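The Gerimell Line

The survey of the Gerimell boundary was reopened on July 18, 2019, after the parish of Heseo filed a claim to the upper spring. Dionysis Rallis was given the field books and a room with one window.

The old line ran from a church step to a stone marked with a cross, a distance of 417 meters. Rallis measured it twice and got the same figure. The stone, however, stood on the wrong side of the stream. He wrote this down and underlined it.

Naveen Tripathi checked the arithmetic in the evening. He found two errors, both in the angles, neither large enough to move a spring.

"Then the stone moved," Tripathi said.

"Or the stream did." 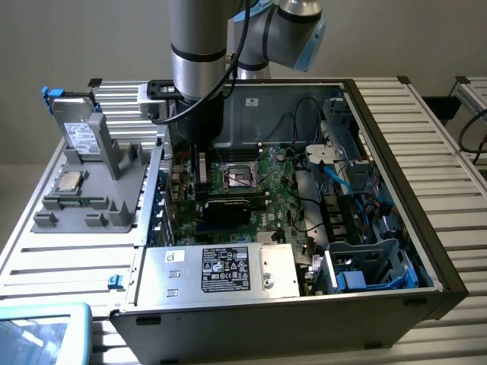

They went up again in November, when the grass was down. Three meters east of the water, Rallis found a shallow bed of rounded gravel, dry and overgrown with moss. He took levels along it until the light failed. The fall was even. Water had used it for a long time.

The report ran to two pages. It placed the spring in Gerimell and recommended no change to the stone. Rallis signed it, and Tripathi signed under him.

Heseo appealed. The field books went back into their box, and the box was sent down to the district office with the heavier of the two tripods.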